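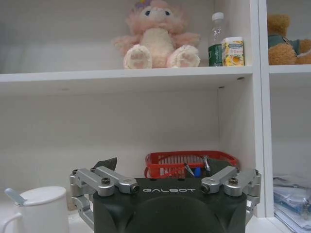 A pink plush toy and a bottle of water on a white shelf.

Gorton-Utetti road to close overnight for bridge work

By Jalen Montoya
Wed 3 May

Drivers heading between Gorton and Utetti will have to take a longer route at night starting next week, when crews begin replacing the deck joints on the Rirnow River bridge.

The bridge will be closed in both directions from 9 p.m. to 5 a.m., Sunday through Thursday nights. It will stay open during the day and on Friday and Saturday nights. The county road department expects the overnight closures to last four weeks if the weather holds.

The signed detour runs south from Gorton to Oyelaran, then east on the old quarry road and back north into Utetti. It adds 18 miles to the trip. The department is telling drivers to allow an extra half hour, and longer in fog, which is common on the low stretch past the quarry.

Trucks over the posted weight limit can't use the quarry road and will be sent around by the state highway. Signs for trucks will go up at the Gorton weigh station and at the fuel stop west of Utetti.

The bridge is 612 feet long and carries one lane each way. An inspection last October found that several of the joints had worked loose and were letting water through to the steel below. A temporary patch was put in before winter, and the speed limit on the bridge was lowered to 35 mph. The lower limit will remain until the work is finished.

Drivers who make the full trip from the Gorton exit to the coast should note that there is only one place to buy gas on the detour, at the crossroads in Oyelaran. The station's pumps take cards all night, but the store and restrooms close at 10 p.m. The rest area on the north side of the bridge can be reached from the Utetti side only while the closure is in effect.

The overnight bus will keep running. It will leave Gorton 25 minutes earlier than the printed schedule and will skip the Rirnow Landing stop on closure nights. Passengers who normally board there can use the stop outside the Utetti post office. Tickets already bought for Rirnow Landing will be accepted. Daytime buses are not affected.

Ambulances and fire trucks will also use the detour. The county is placing a second ambulance in Utetti on closure nights so that calls on the east side of the river can be answered without crossing.

Residents at a meeting in Utetti last week asked why the work could not be done one lane at a time. Engineers said the joints run the full width of the deck and have to be lifted out in one piece. They also said a daytime closure had been ruled out early on over school buses and commuter traffic.

Several people who live along the quarry road raised concerns about headlights and noise. The department said it would post a 30 mph limit through the houses and park a speed display trailer near the church. Parking on the shoulder will be banned at night between the church and the creek.

Cyclists and walkers will not be able to cross during the closed hours. The footpath on the downstream side of the bridge will be open as usual in the daytime.

If rain stops the work on any night, the bridge will stay open and the lost night will be added at the end. A decision will be made by 6 p.m. each day and posted on the county road line and on the message boards at both ends of the route.

Recent items
Gas prices along the coast highway hold steady
Utetti park-and-ride lot to be repaved
New passing lane opens west of Gorton
Oyelaran crossroads to get a four-way stop
Winter tire rules: what changes in October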